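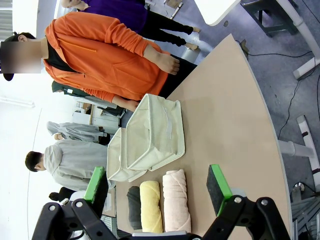

말기 전에 세로로 한 번 접느냐 세 겹으로 접느냐부터 정하고 시작하자는 것이 와다 린의 의견이다. 사람마다 접는 폭이 다른데 롤 굵기만 비교하면 소용이 없다고 한다. 맞는 말이라 지난번 기록 중 굵기 항목은 참고만 하고 이번부터 폭을 고정해서 다시 적는다.

작업 노트, 10월, 오전

수건 말기와 천 보관함 수납. 상판에는 짙은 회색, 연노랑, 연분홍 수건 롤을 나란히 놓았다. 뒤쪽에 크림색 천 보관함 두 개. 앞으로 메모에서는 회색, 노랑, 분홍으로만 쓴다. 보관함은 큰 것과 옆의 것으로 쓴다. 번호를 붙였다가 지난달에 서로 뒤바꿔 적은 적이 있어서 번호는 쓰지 않기로 했다.

수건은 전부 한 번 세탁한 뒤에 쓴다. 회색과 노랑은 400그램급으로 받은 것이고 분홍은 발주서에 중량이 안 적혀 있다. 시모네 폰치스에게 물어봐야 한다. 셋 중에 분홍 롤이 제일 굵다. 원단이 두꺼워서인지 원래 장이 길어서인지는 펼쳐서 재 봐야 안다. 오전에는 재지 않았다.

마는 순서 (오늘 기준으로 확정)

상판에 수건을 펼치고 손바닥으로 가운데에서 바깥쪽으로 민다. 라벨이 달린 쪽을 먼저 접는다. 긴 변을 안으로 접어 세 겹을 만들고, 폭을 자로 확인한다. 기준은 19센티미터. 넘으면 다시 접는다. 짧은 변에서 말기 시작하되 첫 바퀴는 손가락 하나가 들어갈 만큼 남기지 말고 바짝 감는다. 그다음부터는 힘을 빼고 굴린다. 끝단은 아래로 가게 놓는다. 고무줄이나 끈은 쓰지 않는다.

첫 바퀴를 세게 감고 끝까지 같은 힘으로 가면 롤이 단단해지는 대신 가운데가 옆으로 튀어나온다. 나가노 료타가 한 것이 계속 그렇게 나왔다. 튀어나온 것을 손바닥으로 눌러 넣으면 겉보기에는 맞지만 보관함에서 꺼낼 때 다시 나온다. 눌러 넣지 말고 풀어서 다시 마는 것으로 통일.

반대로 처음부터 느슨하게 말면 옮길 때 가운데가 처진다. 양손으로 들면 괜찮고 한 손으로 중간을 집으면 양 끝이 내려간다. 집에서 쓰는 사람은 대부분 한 손으로 집을 것이므로 이쪽은 탈락시켜도 될 것 같다. 결정은 보류하고 오후에 료타와 얘기한다.

끝면

나선 모양이 보이는 면을 어느 쪽으로 둘지는 아직 의견이 갈린다. 린은 세워서 나선이 위로 오게 넣자는 쪽이고, 나는 눕혀서 나선이 앞으로 오게 쌓는 쪽이다. 열린 선반에 두면 눕히는 쪽이 보기 좋다. 그런데 이 보관함은 위가 열린 형태라 눕혀서 쌓으면 아래 칸에 무슨 색이 있는지 안 보인다. 여기서는 린 말대로 세우는 것이 낫다고 인정. 다만 세우면 보관함을 옮길 때 롤이 기울어서 풀리는 문제가 생긴다. 빈자리가 있으면 더 그렇다.

빈자리를 메우는 용도로 손수건 크기를 몇 장 말아서 끼우자는 얘기가 나왔다. 좋은데 설명서에 넣을 내용은 아니다. 집마다 수건 수가 다르다.

보관함

몸체가 부드러운 천이라 입구 쪽이 힘없이 처진다. 롤을 세워서 벽 쪽부터 채우면 벽이 바깥으로 밀리면서 입구가 어느 정도 선다. 가운데부터 채우면 벽이 안으로 말려 들어와서 마지막 롤을 넣을 때 걸린다. 그러므로 벽 쪽부터. 모서리에 굵은 롤, 가운데에 가는 롤. 이것은 설명서에 한 줄로 넣을 수 있다.

큰 것은 흰 라벨 띠가 옆면에 있는데, 라벨이 있는 면을 앞으로 둘지 뒤로 둘지 정한 적이 없다. 사진용은 나중에 따로 정하고, 작업할 때는 신경 쓰지 않는다.

빈 보관함 두 개를 상판에 같이 두고 작업하면 한쪽 입구가 다른 쪽에 겹쳐서 자꾸 밀린다. 채우는 동안에는 하나만 올려 두고 다른 하나는 선반으로 보내기로 함. 상판 가장자리가 둥글게 처리돼 있어서 자를 가장자리에 맞춰 대면 틀어진다. 자는 상판 안쪽에서만 쓸 것. 지난주에 이걸로 폭이 계속 어긋났는데 한참 뒤에야 원인을 알았다.

천 냄새 얘기도 적어 둔다. 새 보관함에서 풀 먹인 냄새가 난다고 아마노 신지가 말했는데 나는 잘 모르겠다. 수건에 배는지 확인하려면 닫힌 곳에 하룻밤 두어야 한다. 펠탄스에서 받은 견본 봉투가 남아 있으니 거기에 넣어 둔다.

반복해 본 것

회색 수건 하나로 말고, 넣고, 꺼내고, 풀기를 7번 했다. 처음 두세 번은 끝단이 떠서 다시 눌러야 했고 그 뒤로는 접힌 자국을 따라 저절로 접히는 느낌이었다. 손이 익은 것인지 천에 자국이 난 것인지는 구분이 안 된다. 다음에는 중간에 사람을 바꿔서 해 봐야 한다.

노랑은 5번까지 하고 중단. 점심 준비로 상판을 비워 줘야 했다. 노랑이 회색보다 표면이 미끄러운 편이라 세웠을 때 먼저 풀린다. 같은 중량으로 받은 것인데도 차이가 있다. 올 길이 차이일 수도 있고 세탁 때 섬유유연제가 들어갔을 수도 있다. 세탁 담당표를 보니 노랑을 돌린 날 칸이 비어 있다. 세제와 유연제는 꼭 적어 주세요. 칸이 좁으면 뒷장에 써도 됩니다.

분홍은 세 겹으로 접었을 때 폭은 기준에 들어왔지만 말고 나면 굵어서 큰 보관함 모서리에만 편하게 들어간다. 옆의 보관함에도 들어가기는 하나 벽이 많이 밀린다. 분홍만 두 겹으로 접고 폭을 넓게 가는 안을 린이 냈다. 그러면 롤이 길어져서 세웠을 때 입구 위로 올라온다. 입구 위로 올라오는 것이 꼭 나쁜지는 모르겠다. 오히려 잡기는 쉽다.

드로벨 쪽에서 요청한 것은 그림 없이 글로만 된 한 쪽짜리 안내문이다. 지금 순서대로면 한 쪽에 들어간다. 바짝 감는다는 표현을 어떻게 바꿀지가 문제다. 료타는 그 말을 보고 끝까지 바짝 감았다고 한다. 첫 바퀴만, 이라고 앞에 쓰는 것으로 초안을 고쳤다. 굴린다는 말도 사람에 따라 민다로 읽는 것 같다. 밀면 아래쪽 겹이 같이 밀려서 주름이 잡힌다.

초안 문장: 첫 바퀴만 단단히 감고, 나머지는 손바닥 아래에서 천천히 굴리세요. 끝단이 바닥에 닿게 놓습니다.

레우 시도렌코가 읽고 바닥이 방바닥인 줄 알았다고 함. 테이블 면으로 고침.

정리

작업이 끝나면 롤은 풀어서 펴 두었다가 접어서 선반에 올린다. 말아 둔 채로 며칠 두면 다음 시험 때 자국이 남아 있어서 처음 상태로 볼 수 없다. 보관함은 접지 말고 입구를 위로 해서 빈 채로 둔다. 접은 자국이 벽에 남으면 처지는 방향이 달라진다. 자와 마스킹테이프는 서랍 첫째 칸.

오후에 할 것

분홍 펼쳐서 가로세로 재기, 무게도 같이. 주방 저울은 접시가 작으니 접어서 올릴 것.
시모네에게 분홍 중량 문의.
노랑을 유연제 없이 다시 세탁. 건조는 회색과 같은 조건으로.
느슨하게 마는 방법을 뺄지 료타와 결정.
세워 넣은 보관함을 들고 복도 끝까지 갔다 오기, 빈자리 있는 경우와 없는 경우.

추가, 오후 3시

분홍은 재 보니 회색보다 길이도 길고 무게도 더 나간다. 숫자는 측정표에 적었다. 그러니까 굵기만으로 원단이 두껍다고 쓰면 안 된다. 앞 장 메모에 두껍다고 써 놓은 줄은 그어 둠.

복도 왕복은 빈자리 없는 경우만 했다. 롤이 풀린 것은 없고 하나가 조금 올라왔다. 손잡이가 아니라 바닥을 받쳐 들었으니 손잡이로 드는 경우는 아직 모른다. 빈자리 있는 경우는 내일 린이 한다.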